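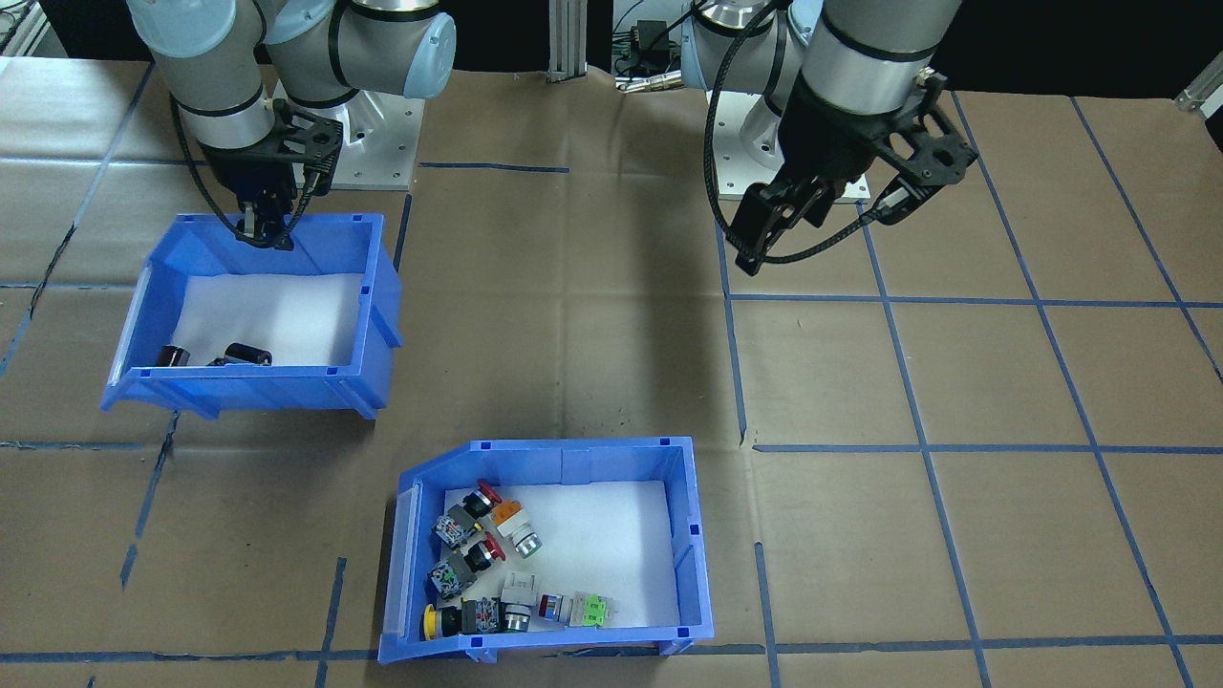
Figure 1. Two robot arms at a paper-covered worktable, with a blue bin at left.

3.2 Reading the club minutes

The records of the Bramasham Reading Circle present a familiar problem for the historian of political opinion between the wars. The circle met in a rented hall and kept minutes of its talks, but the minutes rarely state what a speaker believed. They give a title, a vote of thanks and the sum taken at the door. Of the 115 entries that survive, only two use the word "corporatism," and both do so in passing.

We therefore read the minutes against the circle's lending ledger. The ledger lists 400 loans and gives the borrower's membership number in nearly every case. Pamphlets from the Amano Press, a small house that printed admiring accounts of land drainage and youth labor abroad, were borrowed more often in the weeks after a talk on farm prices than after any talk on foreign affairs. Members who would have refused a party label seem to have come to these ideas through local worries about rent, wheat and the cost of credit. 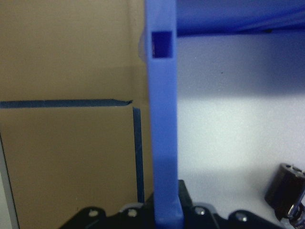 The same pattern appears in the letters page of the Emer Quarterly, where praise for foreign "order" is usually tucked into complaints about railroad service or school funding. A reader looking only for open statements of loyalty would pass over most of this material. We have counted a letter as sympathetic only where it commends a named policy and makes no objection to the means by which it was carried out. Under this rule 50 letters qualify. Letters of general complaint about parliaments were left out, although several were written by people who also appear in the ledger.

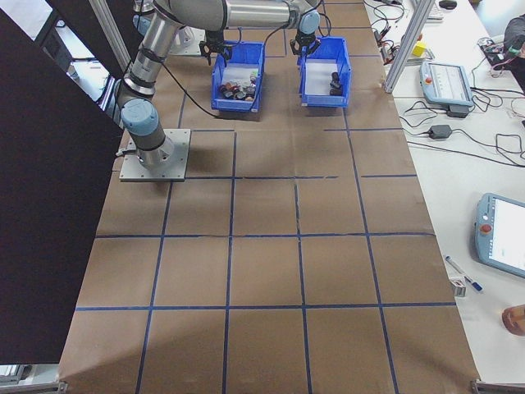

Figure 2. Worktable marked in a grid with dark blue tape, with grippers above two blue bins.

3.3 Limits of the evidence

Borrowing is weak proof of agreement. Some members took out pamphlets in order to argue against them, and the Olix bequest, from which the ledger comes, was sorted by the family before it reached the archive. The June pages of one volume have been removed. We do not know who removed them, and the matching minutes are brief. The loans from that month are excluded from the totals given in Section 4.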